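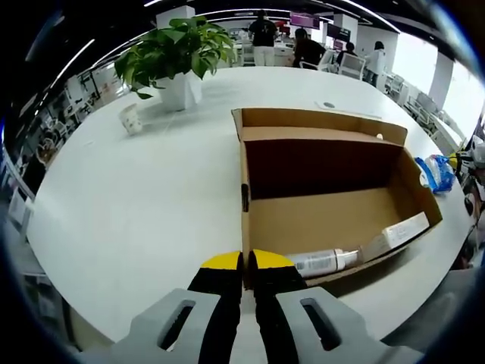 Kastriot Milošević wanted to know whether a box with no lid was really any use for keeping things in, or whether it would just turn into another place to lose the hand cream. Fair question, and we get it more than any other about the Lorkine tray box. Our answer is that the missing lid is the best part. You look in, you see what you've got, you take it out. A bottle goes back where it came from because there is nothing to unclip or lift off first.

Lorkine open tray box, brown cardboard

We first stocked these for people packing small orders at home, and then they started turning up everywhere else — on office tables, under sinks, on the shelf by the back door. We use them ourselves in the Bovthorpe shop for pump bottles, cartons, spare labels and the tape that otherwise wanders off. They're plain, they're brown and we like them a great deal.

What it's good for

Pump bottles are awkward things to store. They're tall, they're top-heavy when they're half empty, and the nozzle sticks out just far enough to catch your sleeve. In a Lorkine you can stand them up or lay them along the front wall, as long as the pump is locked (do check this, we have learned the hard way with a very nice lavender soap). Cartons can stand on end or lean against the side, and you can still read what's on them. If you share a table with other people, it's a lovely way of keeping your own bits in one place and then carrying the whole lot off when somebody needs the space.

It also makes a good sorting box. Put it in the middle of the table, fill it with everything that belongs in the bathroom cupboard, and walk it there in one go. Much nicer than seven trips with your hands full!

The walls and the hand holes

The back wall is tall and the top flap folds back over, so the rim you grab most often is a double thickness. You can flip the flap up again if you want a bit more height behind a row of bottles, though we nearly always leave it folded. The side walls have a small round hand hole near the top edge. It takes a finger or two, enough to slide the box towards you along a shelf. For carrying, put a hand under the base, especially if you've filled it with liquids.

Putting it together

They arrive flat. Fold the base first, then the sides, then bring the front wall up and tuck the tabs in. Your first one will take a few minutes and the second hardly any time. A short strip of tape on each front corner is worth adding if the box is going to live on a table and get pulled about all day. Any parcel tape will do.

Looking after it

Cardboard and puddles don't get on. Wipe the bottom of a bottle before you put it back, and if one does leak, take everything out and let the box dry standing on its side. A sheet of greaseproof paper in the base saves a lot of bother. When a box has had enough, pull off the tape, flatten it and put it out with the paper and card.

Sizes and packs

One size for now. We've asked Lazarević, who make them for us, about a narrower one for shelves and they are trying out a pattern. If it's any good we hope to have it in by October.

Sold singly, or in a flat pack of 60 for anyone kitting out a stockroom. The pack of 60 is heavier than it looks, so please think about who's going to be at the door when it comes. We have sold nearly 3,000 of these boxes so far, and the changes people asked for along the way (a stiffer rim, mainly) have all gone into the one you'll get.

Goes well with

Drenura shelf dividers, which sit between two boxes and stop them shuffling along. The Drenura label cards also fit neatly on the front wall, with a dab of glue or a bit of tape at each end.

Collecting from Bovthorpe

Single boxes are usually on the shelf by the till and we'll happily fold one up for you while you wait. For the big pack, please ring first so that we can bring one down from the loft. Orders in before noon are ready the same afternoon.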